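4. Recording your first demonstrations

By now you've got both hand grippers paired and the head camera sitting straight, so this is the part I like best. You do the job yourself, with your own hands inside the grippers, and the Kiltus software keeps a record of how you did it. If you haven't finished section 3 (pairing and zeroing), please go back and do that first. I skipped it once and lost a whole morning in April.

4.1 Before you start

1. Switch on the recorder and give it a minute to settle. The status line should say READY for both hands. If only one hand shows up, unplug that gripper's cable at the recorder end and plug it back in.

2. Put your board on the table and push it towards you until you can reach the far edge with your elbows still slightly bent. If you have to lean, the head camera tips forward and you lose the back of the board.

3. Run the cables down along your forearms and clip them loosely at the elbow. Leave enough slack to turn your wrists right over. I use the soft Dusteck clips, but a strip of cloth tape does the job.

4. Choose your objects. Start with two, and make them different from each other: something long with a handle, something small that stands up.

Caution: keep your fingertips behind the mounting plate at all times. The jaws won't break a finger but they will give you a proper nip, and you'll drop whatever you're holding.

4.2 A practice run

Do this one with the recorder paused. It's only to get your hands used to the reach of the jaws, which is longer than you think (everyone knocks something over the first time, me included).

5. Hold both grippers low over the near edge of the board with the jaws open. We call this the home pose, and every recording starts and ends with it.

6. Look at the object you're going to move. Really look at it, with your whole head, as the camera goes where your head goes.

7. Bring one gripper in beside the object, stop for a beat, then close. I find the brush easiest to take by the end of the handle, with the right hand. Try not to swoop in from above, because the plate hides the jaws from the camera just when you need to see them.
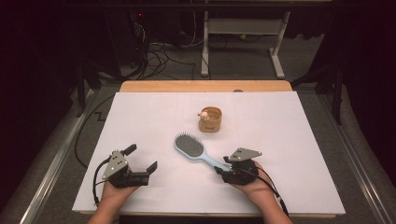
8. Lift, carry and put down at one steady speed. Think of passing someone a full mug of tea. If you catch yourself rushing, go back to the home pose and start again, there's no prize for speed at this stage.

9. Open the jaws fully before you pull back. Half-open jaws drag things along with them, and the robot will learn that from you quite happily.

Note: Torben Mühlbauer, who wrote the first version of this guide, grips everything with his left hand and steadies with his right. That's fine too! Just pick one way round for a given task and stick with it for the whole set.

4.3 Recording

10. Go to the home pose and tap the foot pedal once. You'll hear a single beep.

11. Do the task exactly as you practised it.

12. Return to the home pose and tap the pedal again. Two beeps means it's saved. One long low tone means it isn't, and section 7 has the list of likely culprits (it's nearly always the memory card).

13. Move the objects to new places and go again. Turn them as well as shifting them. The faint grid on the board is handy if you like to be tidy about it, though I mostly just shuffle things and get on.

How many do you need? Our brush task started to behave once we had 294 good recordings, and Heike Ostermann got the same arm doing something simpler with 57. The shared Nurumeo set we began from holds 3,167, so don't feel you have to do it all yourself.

4.4 When a recording goes wrong

You'll drop things. If you drop something and pick it up again cleanly, keep the recording and mark it R for recovery. Those are worth having, as the robot will drop things as well and it helps if it has seen somebody cope. If the object rolls off the table, or you have to put a gripper down to fetch it, bin the recording with a long press on the pedal.

Caution: a long press deletes the last recording straight away. It doesn't ask you first, and there's no undo. Gunther Voß has been promised a confirmation beep in the next release and so have I.

Other things to bin:

- your sleeve got in front of the camera
- you looked away while the jaws were closing
- you changed hands partway through
- somebody spoke to you and you turned round

4.5 Finishing up

14. Hold the pedal and press the green button on the recorder to close the set. Wait for the light to stop blinking before you unplug anything.

15. Wipe the finger pads with a barely damp cloth. Don't use spirit on them, it makes the rubber go shiny and then nothing stays put.

16. Hang the grippers up by their plates, never by the cables.

Checking the set and sending it to the arm is covered in section 5. Have a stretch first, your shoulders will want one.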